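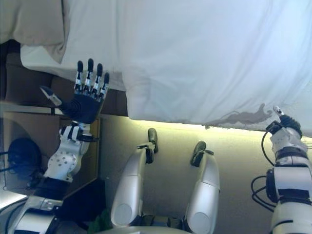 Written by Matilde Baptista
Questions and answers for travelers, updated in November

Before You Travel on the Skerkura Night Train

Hello, and welcome! If you've found this page, you've probably booked a berth with us to Graltstead, or you're thinking about it over a cup of coffee and wondering what you'd be getting yourself into. I've been answering letters and phone calls about this trip for a good many years now, and the same questions do come round again, so I've written them down the way I'd tell you if you rang me up.

How long is the journey?

The line runs 563 kilometers from Skerkura to Graltstead, and we take our time over it. We leave in the evening and arrive in time for a late breakfast, with a long halt at Tessier in the small hours while the engine is changed over. Most people sleep right through that. If you're the sort who wakes up anyway (I am, every single time), you may step down onto the platform and stretch your legs, but please stay where you can see the conductor.

What kind of sleeping places are there?

There are two kinds. A shared compartment has four berths, two up and two down, and you may well be traveling with strangers, who in my experience are friends by the first river crossing. A private compartment sleeps two and has its own little washbasin. Both come with bedding, a towel and a bottle of water.

Can I ask for a lower berth?

You can, and we'll do our very best. Lower berths go first to travelers over 65, to anyone who has trouble with a ladder, and to parents with small children. Tell us when you book, please, and not on the platform, when poor Ekkachai has a line of people in front of him and a whistle in his mouth.

Which side has the better view?

Oh, I could go on about this all day! Going out, you want the left side in the morning, because after sunrise the train comes down through the gorge and the river is on that side nearly all the way to the plain. Coming back, it's the right side for the last of the evening light on the hills. The corridor has big windows too, with fold-down seats, so don't fret if your compartment faces the wrong way.

Is there food on board?

Yes, there's a dining car, and Thitima Saengthong has run it for as long as I've been here. Supper is served in two sittings and you choose yours when you board. There's usually a soup, a stew with dumplings and something without meat, and the plum cake disappears early. You're welcome to bring your own food as well, and plenty of people do. Breakfast is bread, cheese, jam, eggs and as much tea as you can manage.

How much luggage may I bring?

Each traveler can bring one large bag of up to 25 kilos and one small one. The large ones go in the rack at the end of the car. Skis and folding bicycles are fine if they're in a cover. Full-size bicycles travel in the baggage van, for a fee of 49 crowns each way, and need to be there an hour before we leave.

Do we cross a border, and will I be woken up?

We do cross one, just after Tessier, and I'm afraid you will be woken, though only for a few minutes. Keep your passport by your pillow. The officers come along the corridor and knock, and then you can turn over and go back to sleep. Check well ahead of time whether you need a visa. We can't do that for you, and you'd be put off the train without one, at an hour when the station café is closed.

Is the train heated in winter?

Very much so. Some people find it too warm, in fact, so bring something light to sleep in and a sweater for the corridor, where it can be drafty near the doors.

What about children?

We love having them. Children under 3 travel free if they share a berth with a grown-up. Older ones pay half and get a berth of their own. There are rails for the upper berths; ask your conductor to fit one.

May I break my journey?

Yes, once in each direction, for as many nights as you like, as long as you tell us beforehand so that your berth can be given to somebody else for that stretch. Tessier is the usual choice. The old baths are a ten-minute walk from the station and there's a nice market in the square behind them.

What if I have to cancel?

Up to two weeks before departure you'll get everything back apart from the booking fee. After that it's half, and within the last two days there's nothing we can refund, though you may pass your ticket on to a friend. Reynaldo Macapagal in the ticket office can change the name for you at no charge, any time up to noon on the day you leave.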